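Home | Guides | Floor Practice | Templates | Contact

Filed under: Two-arm work, Safe practice

How to write house rules for a two-arm robot that handles soft things

If you have a two-arm robot doing everyday chores and the only rules you have are the ones that came in the binder, this guide is for you. I wrote the first version for our own crew at Kellport, then Rodrigo Aguirre took it over to the Komero site and sent it back covered in notes, and what follows is the version we have both been happy with since last September. It won't replace your risk assessment or whatever your local safety standard asks of you, so please do those first and keep them handy. What we're after is the layer underneath – the plain, everyday rules that a person on shift can read in a few minutes and then follow.

Before you begin

Set aside a morning, and bring one person who runs the robot and one who doesn't. The second person is worth their weight in gold! They will ask why the stop button is behind the coat rack, and you will have to go and move it. You'll also want your task list, your incident notes if you keep any, and a roll of floor tape.

Step 1. Write down the task as it is done

Watch the whole job once from start to finish without stopping it, and write what you see in short sentences. Don't copy the task name from the software. Ours said "bag handling," and that covered three quite different jobs, each with its own way of going wrong.

Step 2. Mark where people may stand

Tape a line at full arm reach plus 60 centimeters. We started with less and kept finding toes over it. Anyone inside the line has the stop within reach, and if two people are inside, they agree out loud on who is holding it. Visitors stay outside, even the nice ones who know a lot about robots.

Step 3. Set a force limit for each material

Soft goods fool people, me included. A film or a cloth gives and gives and then suddenly doesn't, and by that time both arms may be pulling harder than you'd like. Run each material by itself, starting low. We allow 6 newtons of opposing pull for thin plastic and go up only with a second signature. Your number will probably be different, so do your own trials and write down what you used. Jarmo Rissanen keeps ours in a spreadsheet that has grown to 946 rows (he is very proud of it, and I've stopped teasing him).

Step 4. Decide who lets go first

With one arm this never comes up. With two, you need a written release order, and it needs to hold for a normal finish, a pause and an emergency stop. Our rule is that the lower gripper opens first, the upper one waits for a clear signal, and no person reaches between them until both are open and still.

Step 5. Check the cables and the floor

Walk the cell before every run. Look for loose cable near the fingers, anything slippery underfoot, and anything light enough to be dragged along with the load. It takes almost 29 seconds once you know the spot, and longer on the first day, so be patient with new folks.

Step 6. Post it and date it

One page, big print, at eye level. Our current sheet is dated 16th July and hangs by the Jistorar cabinet. When a rule changes, take the old page down the same day and tell the next shift in person.

A word on shared loads

Release order matters most when the load is also fastened to something that won't move, and that case deserves a line of its own on your sheet. You have three holding points then, and the fixed one can't be told to let go. Take a black trash bag knotted just under a white wall hook, with a gripper on either side of the bulge near the floor: the lower right corner is already stretched into a strand of plastic, and a pull there needs to be judged against the hook as well as against the other arm. Write down which way each arm may move, how far, and what the operator should do if the knot or the hook gives way, then try the stop in that position before you sign the page.

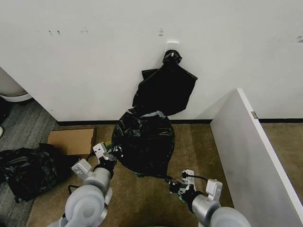
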